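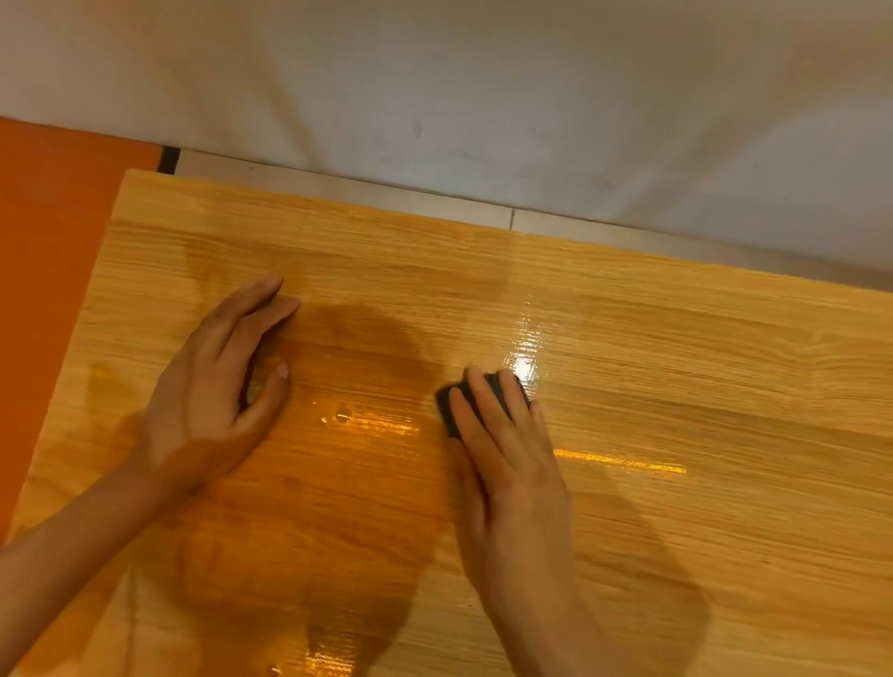 Start with the claim on the Follard tin: one coat, lasts for years. I've been selling and repairing furniture long enough to doubt any sentence with "one coat" in it. Point at the tabletop, the glossy orange-amber band against the paler wood by the far edge. Everyone loves that shine. Ask who would pay extra for it. Wait for hands.

Then the survey. Follard wrote to 2,000 customers and 161 replied. Who bothers to reply? Say that slowly.

Annick Fehr's point from September: "lasts" is never defined. Lasts until what - a hot mug, a toddler?

Skip the Turcotte price chart if we're past 23 minutes.

Last slide, what I'd want before believing any of it: the same table, used daily, two years on. Questions to Shanthi first.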